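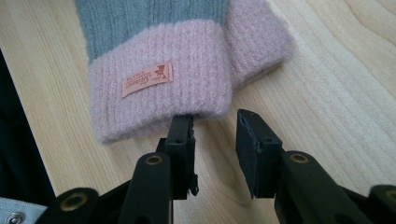 Knitwear with a pink cuff and a sewn-on label, on a wooden table.

Brellthorpe Skin Treatment Notes

Anonymised text records from the Brellthorpe clinic, covering filler, peel and laser appointments. Each record is one visit. The notes were typed by clinic staff and have been cleaned for spelling of product names only.

Version 2, released 27 February 2021. Maintained by Demyd Sirko.

Contents

notes.csv holds 800 records, one per row.
areas.csv lists the 60 treatment area codes used in the notes.
changes.txt records what was altered between versions.

Fields in notes.csv

visit_id: random, not linked to any clinic number.
area: code from areas.csv. Backs of hands and fingers have separate codes.
treatment: filler, peel, laser or review.
volume_ml: filler only, blank otherwise.
note: free text, usually about 20 words.
aftercare: free text, as given to the patient. Hand treatments often include advice on sun cream and gloves.

How the records were made

Notes were exported from the Pelov booking system in August and matched to treatment codes by hand. Names, dates of birth and postcodes were removed before the files left the clinic. Patients who did not sign the research form are not included. Review visits were kept even when the note is very short.

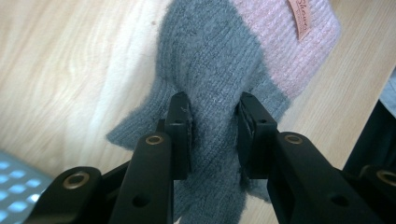 Known problems

Swelling is described differently by each member of staff, so do not treat "mild" and "slight" as separate grades. Version 1 had the left and right cheek codes swapped; anyone still using it should change over. Some laser rows have the machine setting in the note field and no other text.

There are no photographs of patients and no outcome scores. The files are not suitable for judging whether a treatment is safe.

Using the files

Free for teaching and research. Please cite as Brellthorpe Skin Treatment Notes, version 2. Selling the files or trying to identify a patient is not allowed.

The Dufour and Weltmont clinics use different area codes and their notes are kept separately.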